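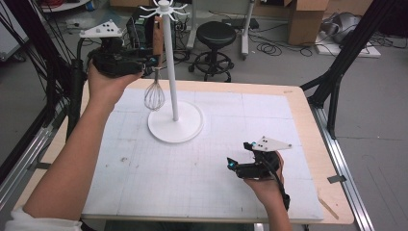

Coffret Pirkov, l'intégrale (Prenby)
Avis de Naa Boateng, 2019-08-15

J'ai donc racheté la saga Pirkov, que je possédais déjà deux fois. Le coffret réunit les 7 films de super-héros, plus le fameux montage long du Doltunier, allongé de 19 minutes où le méchant explique surtout son enfance. L'image est superbe, on distingue enfin chaque couture de la cape. Les commentaires audio le sont moins : le réalisateur s'y tait volontiers, on le comprend.

Le livret, lui, pèse environ 600 grammes et raconte le tournage sans un mot sur les scènes refaites en décembre. Sous-titres français corrects, sauf dans le troisième, où « cape » devient « cap ». Fans : oui. Les autres attendront les soldes.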